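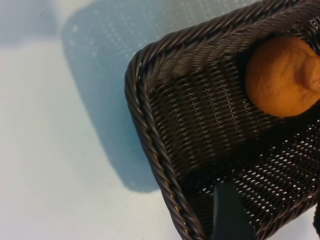

Publications > Cahiers de l'habitat domestique > Rangement et denrées > Section 3

3. Les contenants tressés dans le rangement des fruits

3.1. Délimitation du corpus

La présente section traite des contenants ouverts destinés au séjour des fruits entiers dans la pièce où l'on cuisine et où l'on mange. Elle exclut les cageots de transport, les bacs de réfrigérateur et les sachets du commerce, examinés dans la section précédente. L'inventaire conduit à Brernness par Lama Akl a relevé 450 contenants, dont 99 corbeilles tressées. Les autres pièces se répartissent entre coupes de céramique, saladiers détournés de leur premier emploi, plateaux et paniers de fil métallique. Les objets ont été décrits selon la grille Sayegh, qui distingue le bord, la paroi et le fond, et qui réserve une rubrique distincte au contenu présent lors de la visite.

Le choix de traiter séparément les corbeilles tressées tient à la nature du tressage. Dans une coupe de céramique, la paroi et le fond forment une surface continue dont les propriétés varient peu d'un point à l'autre. La corbeille associe au contraire plusieurs ouvrages dans un même objet : un bord épais qui porte l'effort de préhension, une paroi serrée qui retient, un fond dont le jour peut être plus ou moins large. Ces trois zones se prêtent mal à une notation unique.

3.2. Bord, paroi et fond

Le bord est la partie la plus exposée. Il reçoit la main lorsque la corbeille est déplacée de la table au buffet et supporte le frottement des autres récipients lorsqu'elle est rangée contre eux. Dans les corbeilles étudiées, il prend le plus souvent la forme d'un cordon torsadé, plus fort que les brins de la paroi. La figure 3 en donne un exemple sur une corbeille brun foncé, à l'angle arrondi, dont la matière présente l'aspect d'un rotin synthétique légèrement brillant. La torsade y suit la courbe de l'angle et son épaisseur se distingue nettement de celle des brins voisins.

La paroi de cette même corbeille est constituée de rangs fins et rapprochés, disposés à peu près parallèlement au bord. Les interstices y sont réduits à des points clairs. Le fond relève d'un ouvrage plus lâche, à ouvertures plus larges et plus régulières. La grille Sayegh attribue à cette combinaison la mention « paroi fermée, fond ajouré », que l'on retrouve dans une part importante des corbeilles de forme rectangulaire à angles adoucis. Les corbeilles rondes présentent plus volontiers un tressage homogène, rayonnant depuis le centre, et l'écart entre paroi et fond y est moins lisible.

Le fond ajouré modifie les conditions du nettoyage. Les débris secs, tels que pédoncules, fragments de pelure ou pellicules d'oignon lorsque les usages se mêlent, passent en partie au travers et se déposent sur le support. Plusieurs foyers glissent pour cette raison une feuille de papier ou une serviette sous la corbeille, parfois à l'intérieur. Cette seconde disposition annule l'effet du jour et rapproche la corbeille, pour l'usage, d'un récipient à fond plein. Les enquêteurs ont donc consigné la présence d'une garniture comme une variable à part entière, indépendante de la description du tressage.

3.3. Nature des brins

L'identification des matières a posé des difficultés que la première campagne avait sous-estimées. Un brin teinté, verni ou recouvert d'un apprêt se laisse mal attribuer à l'œil, et les occupants eux-mêmes ignorent fréquemment si la corbeille est d'osier, de rotin ou d'une matière de synthèse. L'étiquette a disparu dans la plupart des cas. Il a été convenu avec Tarek Hattar, chargé de la relecture des fiches, de ne retenir la mention d'une matière que si elle était établie par une marque, par une cassure laissant voir l'intérieur du brin ou par la déclaration précise de la personne ayant acquis l'objet. À défaut, la fiche porte la mention « aspect » suivie de la matière évoquée. La corbeille de la figure 3 relève de ce second régime.

La distinction n'est pas sans portée pour l'entretien. Les brins végétaux sont brossés à sec ou essuyés avec un linge peu humide ; les brins de synthèse sont lavés à grande eau, quelquefois dans l'évier avec la vaisselle. Or les foyers appliquent l'un ou l'autre traitement d'après l'apparence de l'objet davantage que d'après sa composition. On rencontre ainsi des corbeilles de synthèse ménagées comme de l'osier ancien, et des corbeilles d'osier verni dont le fond a été déformé par des lavages répétés.

3.4. Contenu et taux d'occupation

La rubrique du contenu a été remplie avant tout entretien avec les occupants, afin d'éviter que la corbeille ne soit regarnie ou vidée au cours de la visite. Les agrumes y occupent une place notable. Leur peau épaisse supporte le contact du tressage, même lorsque celui-ci présente des arêtes, et leur forme les amène d'elle-même vers les angles ou contre la paroi. Les fruits à peau mince, pêches et prunes notamment, sont plus souvent confiés à une assiette ou posés sur un linge. Les bananes forment un cas particulier : elles débordent de la corbeille et reposent en partie sur le bord, ce qui a conduit à les noter séparément.

L'occupation partielle est fréquente. Une corbeille dont une large part du fond demeure visible n'est pas tenue pour vide par ses usagers, et le mot de « fruitier » continue de lui être appliqué lorsqu'il n'y subsiste qu'un fruit. Les fiches décrivent donc la part de fond découvert. Cette mesure s'est révélée plus stable d'un enquêteur à l'autre que l'appréciation du volume, que la diversité des calibres rendait incertaine.

La capacité nominale a par ailleurs été abandonnée comme critère de classement. Les notices du fabricant Zunanow, seules disponibles en nombre suffisant, l'expriment en masse de fruits, alors que les relevés portent sur des surfaces. Une corbeille annoncée pour 700 grammes peut recevoir un chargement bien supérieur si les fruits sont empilés au-dessus du bord, pratique courante au retour des courses et abandonnée dès que la pile s'abaisse.

3.5. Emplacement et voisinage

La corbeille tressée se tient de préférence sur la table ou sur un meuble bas proche de celle-ci. Elle quitte la table au moment des repas dans les logements où la surface manque, et le bord torsadé sert alors de prise à une seule main. Dans les cuisines plus vastes, elle ne se déplace guère et tend à recueillir des objets étrangers à sa fonction : clés, élastiques, courrier plié. Les relevés de décembre comportent davantage de ces dépôts que ceux de la première campagne, sans que l'effectif permette d'en proposer une interprétation saisonnière.

Le voisinage d'une source de chaleur a été noté chaque fois que la distance pouvait être mesurée. Il n'a pas été possible de rapporter cette donnée à l'état des fruits, les dates d'achat étant trop rarement connues. La section 4 reprend la question à partir des carnets tenus par les foyers volontaires, dont le dépouillement a été effectué à l'aide du formulaire Telex.

Articles liés
Coupes et saladiers : les récipients à fond plein dans l'inventaire de Brernness
La grille Sayegh, notice d'emploi et liste des rubriques
L. Akl, T. Hattar, Décrire une matière incertaine : la mention « aspect » dans les fiches d'objets
Le linge de table comme garniture de rangement
Carnets de foyers : protocole de dépouillement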